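Section 4. Cleaning and Descaling the Steel Parts

Mostach sells a "self-cleaning" cycle with the Gallardo steam cabinet. Treat that claim with caution. It rinses the walls and skips the rest.

1. Switch off the cabinet and wait 30 minutes. The door light goes out sooner, but don't trust it.

2. Lift out the drip tray and set it on a flat, clear surface.
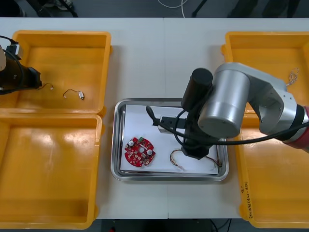

3. Wipe the bright trim with a soft cloth. Rumton polish is said to prevent spots. We saw no difference from plain water.

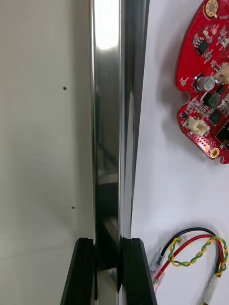
Polished metal bar, upright.

4. Mix one packet of Kukel descaler with 220 ml of water and pour it into the tank. The packet promises results in one pass; plan on two.

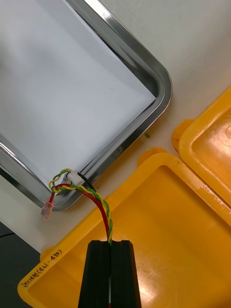 Scale flakes are easy to miss after the second pass. Tip the rinse water through a filter and look at what it leaves. A plain white sheet laid flat in a steel tray, with a thin strip of metal showing near the rim, makes a good background for checking the flakes.

CAUTION: The tank can reach 93 °C. The "cool-touch" handle is only cool at the ends.

5. Dry the tray and refit it.
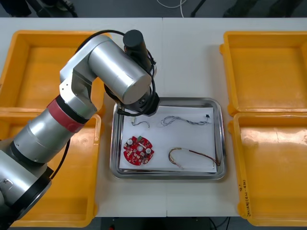
Stainless steel tray across the table seam.

Note: If error 4 stays on, repeat step 4 before paying for a service call.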